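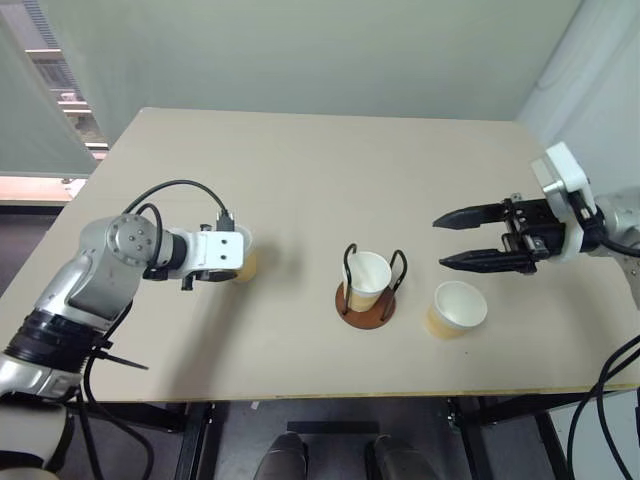 Forum > Workbench > Arms and Grippers > Two-arm table cell, cable rubbing at the wrist

primo_c
Ok so I've got the two-arm cell back up after the November shutdown and I'm still fighting the cable on the left wrist. It plugs into the top of the white mount and arcs back over the arm. Every time the arm reaches for the middle of the table, that loop pulls tight and I get a comms dropout. I've swapped the cable once already (Gatti, the bendy kind). Same fault two days later. The right arm has done around 3,000 cycles on the same cup routine without a single complaint! What am I missing?

druslow_dan
Your loop is too short. Park the arm at full reach, THEN tie it down. Everyone ties it at home position and wonders why it yanks.

tessellate
Disagree with Dan. If it's the height I think it is, more slack means it flops over onto the cups. I'd move the first tie lower down and leave the loop alone.

primo_c
Well, there's a strap under that arm with its tail still sticking out, and I never thought about where it was anchored. Going to look after lunch.

renzo.negri
Before you touch the ties, wiggle the plug with the power off. We had two of these at Clodbridge with a worn socket, and I spent a whole afternoon rerouting cable for nothing. Also check the gripper fingers while you're in there, grit in the serrations makes the cups slip and then you chase that instead.

druslow_dan
Worn socket on one that young? Nah.

renzo.negri
Seen it, Dan. Takes a minute to check.

primo_c
Plug is snug, so sorry Renzo, not that one. I moved the tie down below the black joint band and gave it a bit more loop (so you both get half a point). Running the cup routine now, will leave it going till 4 and post the log.

tessellate
Half a point, I'll take it. Trim that strap tail!

Related threads
Irnico controller won't save home position
Which screws for the elbow cap?
Paper cups vs plastic cups for grip tests
Hanging cables off the back of a metal table

We use cookies to keep you logged in. Accept / Manage settings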